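4章　公開日のデモを動かす
Plarkoner 設置・操作の手引き(Funon 見学対応版　8/2/18 改訂)

この章では、Malý ホールの公開日に Plarkoner の卓上作業デモを行う手順をまとめています。3章の据え付けと原点合わせが済んでいるものとして進めます。初めて担当する方も、4.2 から順に追えば開場に間に合います。人前で両腕が動き出す瞬間は、担当を何度やっても気持ちが上がります。ぜひ楽しんでください!

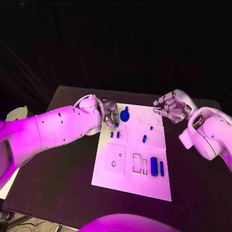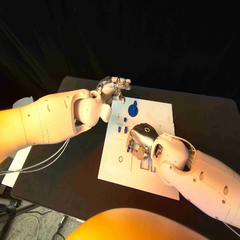
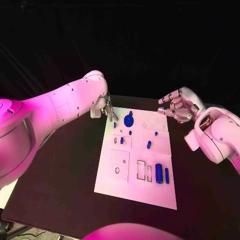 作業中の手元と白いワーク面

4.1　デモの内容

デモで見てもらうのは、部品をつまみ、持ち上げ、輪郭や穴の位置に合わせていく両手の動きです。Clulier には「左手から」「右手から」「両手待機」の演目が入っていて、どれから始めてもかまいません。来場者がいちばん身を乗り出すのは、指先が細いペグをとらえるところです。1枚目では左手が、2枚目では右手が小さな青いペグをつまんでいますが、どちらの手でも解説の言葉は同じで構いません。「いま指先を見てください」と声をかけるだけで、後ろの列まで静かになります。つまみの立った青い丸い部品は遠くからでも見分けやすいので、離れた席への説明ではこれを目印に使うと話が早いです。

演目の一巡は2分です。続けて何巡でも動かせますが、途中に質問の時間を入れたほうが、見ている側も担当者も楽です。

4.2　開場前の準備

1. 作業台の周囲を片付け、本体と作業台の固定を確かめます。脚の締め付けは手で揺すって確認してください。

2. 作業台の後ろに黒い幕を下げます。多少のしわはそのままで問題ありません。幕の裾が台の奥の縁にかぶっているときは、縁が見えるところまで引き上げます。

3. 電源は壁側の 100 V コンセントから取ります。延長コードの巻き取りドラムを使う場合は、コードを全部引き出します。

4. 床のケーブルを本体側に寄せ、通路にはみ出した部分をカバーで覆います。

5. 非常停止ボタンを担当者の手が届く位置に置き、一度押して、両腕の動作が止まることを確認します。確認が済んだらボタンを回して戻し、Clulier の画面で「復帰」を選びます。

6. 見学ロープを張ります。ロープと、両腕がいちばん外へ伸びたときの肘との間は、図面の動作範囲に加えて 200 cm あけます。

7. 配布用の説明紙を受付に置きます。前回の公開日は 200 枚で足りました。

注意　手順5を省略して開場しないでください。前の日に確認していても、当日の朝にもう一度行います。

メモ　ロープの張り方で迷ったら、先に腕を「最大展開」の姿勢にしてから床に印を付けると、やり直しがなくて済みます。姿勢を変えるときは必ず全員がロープの外に出てください。

4.3　ワーク面と部品を並べる

1. 両腕を「退避」にし、画面の表示が緑になるのを待ちます。

2. 白いワーク面を台の中央に置きます。少し傾いていても、Clulier が輪郭を読み取って位置を補正します。きっちり平行にそろえようとして時間をかけるより、浮きがないかどうかを見てください。

3. 青い部品を、演目ごとの配置表に従って置きます。立てるものと寝かせるものがあるので、配置表の記号を一つずつ確かめながら進めます。

4. 細いペグを立てるときは、指を離したあとに真上から軽く触れ、ぐらつきがないことを確かめます。

5. 画面の「読み取り」を押します。部品の名前が一覧に出そろえば、準備は終わりです。

一覧に「?」が付いた部品は、読み取りに失敗しています。いったん取り上げ、向きを変えて置き直し、もう一度「読み取り」を押してください。それでも「?」が消えないときは照明を確かめます。演出用の色付き照明に切り替えた直後は、露出が落ち着くまで少し待つと読めることがよくあります。

注意　ワーク面に手を入れるのは「退避」の間だけです。部品が一つ倒れただけでも、動作中に手を伸ばして直さないでください。

4.4　デモを始める

1. 担当者は二手に分かれます。一人が操作卓、もう一人が来場者側に立ちます。

2. 来場者側の担当が、これから腕が動くことを声に出して知らせます。小さなお子さんが前にいるときは、目の高さまでかがんで伝えると聞いてもらえます。

3. 操作卓の担当は、ロープの内側に人がいないことを目で見て確かめ、「開始準備」を押します。

4. 両腕がワーク面の上へ出て、手を構えた状態で止まります。ここで動作の説明をします。

5. 合図をして「開始」を押します。

6. 一巡が終わると腕は「両手待機」に戻ります。続けるときは手順3から、休むときは「退避」を押します。

手順4の静止は、ぜひ長めに取ってください。関節の一つひとつや指の曲がり方をゆっくり見てもらえる貴重な時間です。3枚目のように、左手の指が丸い部品のすぐ上で下を向き、右手が何も持たずに構えている姿勢は、左右の手の違いを話すのにとても向いています。「次はどちらの手が先に動くと思いますか」と聞くと、会場がぱっと明るくなります。

説明の長さに決まりはありません。最初の演目を作った Peter Dvořáček は、ほとんど話さずに手元を指し示すだけで進めていましたが、それでも質問がたくさん出ました。話すのが苦手な方も心配いりません。

4.5　よくある質問への答え方

「手は人が動かしているのですか」
公開日の演目は Clulier に登録された動作で進みます。部品の位置は毎回読み取り、その分だけ動きを直しています。遠隔操作の機能もありますが、公開日には使いません。

「落とすことはありますか」
あります。隠さずに答えてください。落としたときの復帰は 4.6 のとおりで、来場者に見せながら行って大丈夫です。

「触ってもいいですか」
動作中の腕と手には触れられません。受付に予備の青い部品を用意してありますから、そちらを手に取ってもらいます。細い部品を自分の指でつまんでみると、ロボットの指先の動きを見る目が変わるようで、列に並び直してくれる方もいます。

「どのくらい練習させたのですか」
登録時の試行は、演目ごとに 200 回です。数を聞かれたらこのまま伝えてください。

答えられない質問は無理に答えず、質問票に書いてもらって、後日 Funon の見学窓口から返事をします。

4.6　止まったとき、落としたとき

部品を落とした
操作卓で「一時停止」を押し、腕が完全に止まったら「退避」を選びます。部品を拾って配置表の位置に戻し、「読み取り」から再開します。床まで落ちたものは、傷や欠けがないか確かめてから戻します。

指が部品をつかんだまま止まった
「一時停止」のあと、画面の「手を開く」で左右どちらかを選びます。部品が落ちることがあるので、ワーク面の上で行います。指を手でこじ開けないでください。指先の関節を傷めます。

腕が途中の姿勢で動かなくなった
非常停止ボタンを押し、操作卓に出ている番号を控えます。番号が「P」で始まるものは、復帰してそのまま続けられます。それ以外はデモを中断し、本体の担当者を呼んでください。

ケーブルが腕に引っかかった
すぐに非常停止ボタンを押します。前腕や手首のまわりのケーブルは、たるみを残したまま取り回すものなので、見た目をよくしようとして締め直さないでください。電源を切ってから外し、3章の配線図と見比べます。

注意　手首の開口部から内部の配線が見える箇所があります。清掃布や工具を差し込まないでください。

4.7　終わったら

1. 「退避」を選び、続けて「終了」を押します。

2. 画面が消えてから主電源を切ります。

3. 青い部品を数え、配置表と照らして箱に戻します。

4. ワーク面を乾いた布で拭き、平らな棚にしまいます。立てかけて保管すると反りが出ます。

5. 当日の巡回数、落とした回数、画面に出た番号を記録用紙に書きます。来場者の言葉で印象に残ったものがあれば、それも一言添えてください。次の演目を考えるときに本当に役立っています。

メモ　同じ日に夕方の回があるときは、手順1で止めてかまいません。その場合も、担当者が操作卓を離れるなら非常停止ボタンを押しておきます。

演目の追加と配置表の書き換えは5章を参照してください。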